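Olá, Ainhoa! Segue o ponto de situação do projeto de compostagem em Tejada, com dados até 10 de setembro. Prometi duas páginas e vou tentar cumprir (já sabes como eu sou quando começo a falar de cascas de banana).

## Famílias inscritas

Chegámos às 60 famílias! Em junho ainda andávamos nas 30 e eu já me via a bater às portas com um balde na mão. O que fez diferença foi a banca no mercado, que a Chepkoech Minja montou quase sozinha: levou composto pronto, deixou as pessoas mexerem, e muita gente inscreveu-se ali mesmo, com os sacos das compras ao ombro.

Houve desistências, sobretudo nos prédios sem varanda. O cheiro no verão é um problema sério e ainda não temos boa resposta. Estamos a experimentar serradura cedida pela Grestovwood, mais fina do que a que comprávamos, e as queixas diminuíram no bloco da escola. No bloco do rio, nem por isso.

## Composto e hortas

Entregámos 500 quilos às hortas do bairro. O Leandro Alcaraz diz que os tomates nunca estiveram tão bonitos, mas ele diz isso todos os anos... As análises ao solo chegam mais tarde e mando-tas assim que as tiver.

A segunda pilha aqueceu pouco e tivemos de a revirar toda, com mais folhas secas e menos relva. Perdemos três semanas com isto.

## Contas

Gastámos menos em transporte e mais em baldes, porque as tampas do primeiro lote partiam. Pedia-te autorização para passar a verba que sobrou do transporte para a rubrica de material. O Edmund Kwiatkowski tem as faturas todas e envia-as em separado. 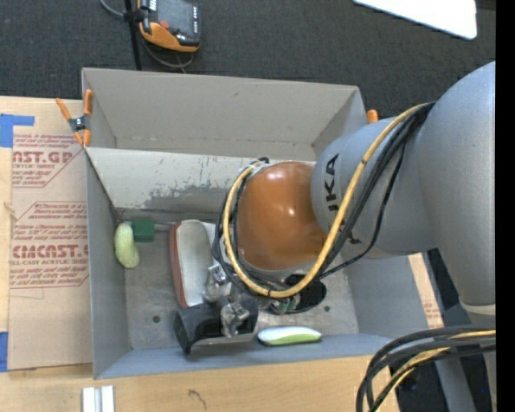 ## Até dezembro

- Fazer as 16 oficinas nas escolas (as datas estão fechadas com a Elmarie Motaung).
- Resolver o cheiro no bloco do rio, nem que seja com recolhas mais frequentes.
- Traduzir o folheto para inglês e espanhol.
- Encontrar um sítio coberto para a terceira pilha antes das chuvas.

Se puderes responder à questão da verba ainda este mês, encomendo já os baldes novos. Um abraço e obrigada pela paciência!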